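Night market stall check, Cloruvbridge, 10/1/24

Pitch 19, dumplings and skewers. My comments as I went round!

Gas bottle upright and chained - yes, nice and snug.
Fire blanket within reach - yes, though I'd hang it lower.
Cold box at 3 degrees - yes, lovely.
Raw and cooked tongs kept apart - no. Both pairs were in one tub, so I've asked for a second.
Chicken skewers probed - 78 in the middle, happy with that.
Handwash water - running low, top up before the evening rush.
Allergen card - sesame missing, and it's in nearly everything (the dipping sauce especially).
Fryer oil - changed in August according to the Skuvel log, so I want a newer entry please.
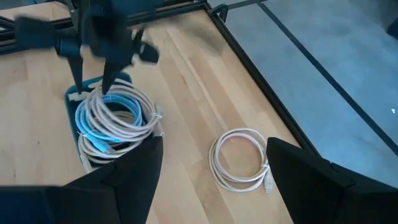 Birhane stall adds that the sesame is on the new card, which is still at the printer's.

Fine, but handwrite one for tonight. Form 413 stays open till I see it.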